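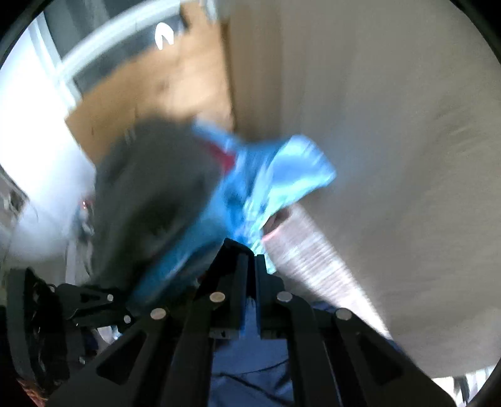
How often should the clothes of a household be sorted through completely?

Twice a year is enough for most homes, once when the warm season ends and once in January, with a small check of the everyday pile each week.

Sorting Day in Clilcombe
9/14/24
Reading time: 7 minutes

This page belongs to my home series, which I began when we moved to Clilcombe and I had to learn again where every shirt lives. Many readers wrote to me that they like to see ordinary clothes in an ordinary room, and that the wardrobes in magazines make them tired. I agree with them. So the gallery is about one day of sorting, with the big pile, the small piles, and the notes I made while my hands were busy.

I am not a professional of housekeeping. I grew up in a flat where all the linen had its place and my grandmother could find a pillowcase in the dark, and I suppose I am still trying to reach her level.

The bundle

Dark grey with a red stripe, bright blue, and a pale cloth with fine pinkish and white lines. Fabrics of different kinds like to hold on to each other, and it goes faster to lift them together and separate them in the air than to pull at one corner.

The blue

I have a weakness for this color. A bright blue is easy to find in any heap, and it creases in an interesting way, with light sitting on the folds. For folding it is less friendly. A cloth with a little shine slides away from its own edge, so I fold it last, on a surface that is already free, and I put something heavier on top of it while I do the next one.

The big pile

My rule is that everything comes out. I used to do one shelf at a time, and it seemed very reasonable, but each shelf only gave its problems to the next one. The sweater without a place went down, the towel without a place went up, and in the evening I had the same cabinet in a different order. Now the whole content goes on the bed before breakfast. Nobody in my house can take a nap until it is finished, and this helps the speed.

The first round is quick. I make a pile for what is worn every week, a pile for what is worn in another season, a pile for repair, and a pile that leaves the house. I do not try anything on in the first round. Trying on is how I lost the whole afternoon last January, when I found a green jacket and then had to find the shoes for it.

Dark things

Grey, black and navy should be sorted by the window. In the evening lamp they are all the same color, and I have more than once sent a navy sock into the world with a black one. I lay them in a row from light to dark and then it is clear which ones have faded. The faded ones are still good for painting and for the garden.

Denim and heavy pants

Pants are folded in half along the length, then in thirds from the bottom. The seam should be inside. I do not iron denim – my mother does, with a sharp line in front, and we have agreed not to discuss it. Heavy pants go on the lowest shelf, because a tall pile of them pushes everything out of shape.

Striped cotton

Fine stripes are the honest part of any folding. If the fold is crooked, the stripe will show it from the door. When I teach my niece to fold, I give her something striped and let her follow the lines with a finger. Pale stripes are also where I find the old tea stains. I rub a little plain soap on them, leave it for an hour, and wash again before I decide that the thing is lost.

The repair pile

A missing button, a hem that came down, a pocket with a hole the size of a coin. This pile is the one I am least proud of, as some pieces have been in it since the last sorting. This year I made a new agreement with myself. What is in the pile must be repaired before the winter clothes come down, or it goes to the cutting bag and becomes cleaning cloth.

For thread I go to Sokar, the haberdashery behind the market, where they still sell by the reel and will let you hold the color against your garment in the doorway. I bought grey, navy and a red that I did not need.

The scale

The clothes collection in our street takes bags by weight and prefers them not too full, so I weigh small things on my kitchen scale out of curiosity. A thick winter shirt was 300 grams. I had expected much more, and I had to take it off and put it on again to believe it.

Measuring the shelf

I bought new baskets from Rakena for the upper part, and they came too wide. It was my own mistake. I had measured the front of the cabinet, which is 121 centimeters, and I forgot that the doors and the hinges take their share inside. The usable shelf is 114. With the smaller size the baskets stand side by side and there is still space for my hand between them. Please measure inside, at the back and at the front, and write both numbers on a paper that you take to the shop.

Wood and what to do with it

When the shelves are free I wipe them with a cloth that is nearly dry, and then I leave the doors open until lunch. I do not use polish inside. It smells strong for weeks and the wool takes the smell. Small dark marks on old wood do not disturb me, and I stopped fighting them years ago. If a shelf is rough, a light sanding in the direction of the grain will save many threads.

On lining paper I have changed my opinion. Before, I put it on every shelf. It moved under the piles and made little hills. Now I use it only in the drawer with the wool, where the bottom is not so smooth.

Folding for a shelf and folding for a drawer

I make these two differently. On a shelf I need a flat rectangle with the round side facing me, so that I can take one piece out and the others stay. In a drawer I fold smaller and let the pieces stand on their edge, like cards in a box. T-shirts, children's clothes and kitchen towels are happy this way. Knitwear is not, it becomes soft in the middle and falls over.

If two persons fold together, it is good to agree on the size before starting. We had for a long time two sizes of towel on the same shelf, though the towels were all the same towel. For big sheets a second pair of hands is a luxury. Hold the corners, step back, pull gently, and walk toward each other.

The season box

Summer things go into a box with a lid, washed and completely dry. I put a list on the inside of the lid, in pencil, and each year I correct it. A small bag of dried lavender goes between the layers. I do not know if it truly keeps the moths away – I have had moths and lavender in the same box – but in spring it is very pleasant to open.

The pile that leaves

This one should go out of the house on the same day. When it stays in the corridor, hands go into it and things return. I ask only if we wore it since the last time, and if we would be sorry when it is gone. An answer of "maybe" is allowed once. At the next sorting the same piece must get a real answer.

My sorting day ends with tea and with one drawer that I have not opened. It is the drawer of scarves, and it will wait until January.

From the readers' letters

Somebody asked me whether children should take part. In my experience, small children are very good at finding pairs of socks and very bad at letting go of pajamas. Give them the socks.

Another letter was about clothes that are worn once but not ready for washing. We have a row of hooks behind the bedroom door for this, and a limit of one hook for each person. When the hook is full, something must go to the wash or back to the shelf. Before the hooks we had a chair, and I think everyone knows that chair.

The next gallery in this series will be about bed linen, with a visit to the Hanine weaving workshop if the road is open. They have promised to show me how the edges are finished.

Recent galleries
A drawer for string, tape and candles
Kitchen towels, old and new
Coats in a narrow hallway
The button tin
Mending a wool blanket by hand

Would you like to get the next gallery by email? Leave your address in the newsletter form. We send one letter each month and you can stop it at any time.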